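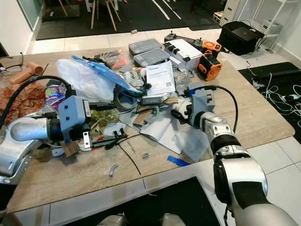 Gripper drifts off target on a cluttered table, but only with the right arm

Posted by Berkay Ertürk
Tags: perception, calibration, bimanual, point cloud

I have a two-arm setup with a head camera looking down at a work table. The software is the Drostora planner for arm motion, our own grasp detector, and a small Python node that ties them together. The task is simple: pick small parts off the table and move them to a clear spot.

The left arm does fine. The right arm ends up too far toward the center of the table, always in the same direction, and the error gets worse the further it reaches. Near the front edge I can live with it. Past the middle of the table it closes next to the part.

What I have done so far:

Ran the hand-eye calibration again for both arms. 47 poses each. The solver reports a low residual for both, and the right is a little better than the left.

Checked the joint zeros against the marks on the housings. They look fine.

Swapped the two grippers. The error stayed with the right arm.

Turned off collision checking, in case the planner was moving the goal. No change.

Cleared the table completely. The error is smaller but still there. This is the part I don't understand, because the grasp detector finds the parts correctly in both cases. I draw the detected grasp over the camera image and it sits right on the object.

The table is normally full. There is a big white plastic bag with clear blue plastic on it, a roll of clear tape, organizer boxes with clear lids, an instruction sheet standing upright, and a lot of loose paper. I would like to keep it that way, since the point of the project is to work on a table nobody has tidied.

Is this a calibration problem or a perception problem? I have spent most of a week going back and forth between the two.

Edit: the depth stream and the color stream are both running at full resolution. The planning frame is the torso base.

Oisín Hegarty

Try updating the camera firmware and then recalibrate. I had something similar and it went away after that. Also check your USB cable.

Meenakshi Maurya
Accepted

I think you have both problems, one on top of the other. The clue is that clearing the table made the error smaller without removing it. Separate them before you change anything else.

Start with the part that stays when the table is clear. You say the residual is low, but the residual only tells you how well the solver fit the poses you gave it. If the 47 poses for the right arm were all taken close to the body with similar wrist angles, the solver can fit them very well and still have the rotation off by a degree or so. Near the camera you won't notice. At full reach you will, and it will always go the same way. That matches what you wrote.

To test it, leave the grasp detector out completely. Tape a printed marker to the table, read its position from the camera, and send the fingertips to a point 49 mm above it. Do this at the front edge, in the middle, and at the far side. Measure the sideways error with a ruler each time. If it grows with distance, it is rotation.

If so, collect new poses. Spread them over the whole area the arm works in, including the far side, and turn the wrist a lot between poses. Rotation about at least two different axes matters more than the number of poses. Keep a few out of the solve and use them only to check the result.

Also look at how the cable is routed on that arm. On a lot of grippers the cable loops back over the wrist, and if the loop is short it can tug on a camera or marker mount when the wrist turns. You swapped the grippers, but you didn't say if you swapped the marker mount. A mount that flexes will spoil your poses and the solver will average it away.

Now the second part. Clear and shiny plastic is bad for most depth cameras. Depending on the sensor, you get holes, or you get the depth of whatever is behind or under the plastic, and the edges smear into their neighbors. Drawing the grasp over the color image doesn't show this. A grasp with the wrong depth still lands on the same pixel, because you are projecting it back along the same ray. From the head camera it will look perfect every time.

Look at the point cloud from the side instead. Freeze one cloud, turn the view until you are level with the tabletop, and draw the grasp there. If it floats above the part or sits below the table surface, you have found it.

What I do for this:

1. Fit a plane to the bare parts of the table once, at startup, and save it.

2. For each grasp, take the median depth inside the object mask. Shrink the mask by a few pixels first so that the smeared edges are left out.

3. If too many pixels in the mask have no depth, don't fill the holes from their neighbors. Reject the grasp, or for flat parts use the saved plane plus the known height of the part.

4. Log the depth you used and where it came from. You will want this later.

Hole filling is on by default in a lot of camera drivers. Check that before anything else, since it takes one minute.

On why the left arm seems fine: it may simply be reaching into areas with less plastic, and a better spread of poses would hide the rest. Run the marker test on it as well - I would not assume it is good.

Taner Gezer

Agree with the above, one addition. Check the time stamps. We had a case where the color image and the joint states were 900 ms apart after the node had been running for a while, because the image queue was set too long and the detector was slow. If the head moves at all between the picture and the grasp, the transform lookup uses the wrong head pose. Set the queue length to one and look up the transform at the image's time stamp. Do not ask for the latest one.

A fixed offset that grows with reach sounds more like rotation to me too, but the queue is a quick thing to rule out.

Comment from Berkay Ertürk, 6 October 2022

Marker test done. Small error at the front edge, growing steadily toward the far side, so rotation on the right arm. My poses were nearly all taken close in, as Meenakshi guessed. I took a new set over the full reach and the marker test is now good at all three spots.

Hole filling was on. I turned it off and the detector now rejects more grasps near the blue plastic. I still have to write the plane fallback. Queue length was already one, but I was asking for the latest transform, so I changed that as well.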